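27/09/2021 - Prandberg has begun a new round of teleoperated demonstrations on its Enby humanoid, moving from single-arm motions to tasks that use both arms. The work follows a February trial in which operators recorded 83 usable runs of a reach-and-hold task.

In the current setup, an operator moves their own arms and the robot follows. Joint positions, hand commands and head camera video are logged together, and each run is tagged as complete, partial or failed. The target is 300 complete runs per task. Control software comes from Sinalard, which also supplies the tool used to trim pauses at the start and end of each recording.

"The two-arm runs take longer to clean up," said Bilal Hamdan, who leads data collection at Prandberg. "Operators tend to finish with one arm and let the other drift. We now reject those at the station."

Runs are capped at 10 minutes per operator before a change of shift. Finger motion is recorded as a separate channel - a change from February, when the hand was logged only as open or closed.

A first policy trained on the new set is due for testing at the Ó Conaill site. Prandberg has not said whether the recordings will be released. The February set remains internal.

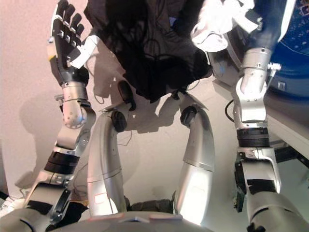 Head-level view down over the humanoid's arms and legs, with one black-gloved hand raised.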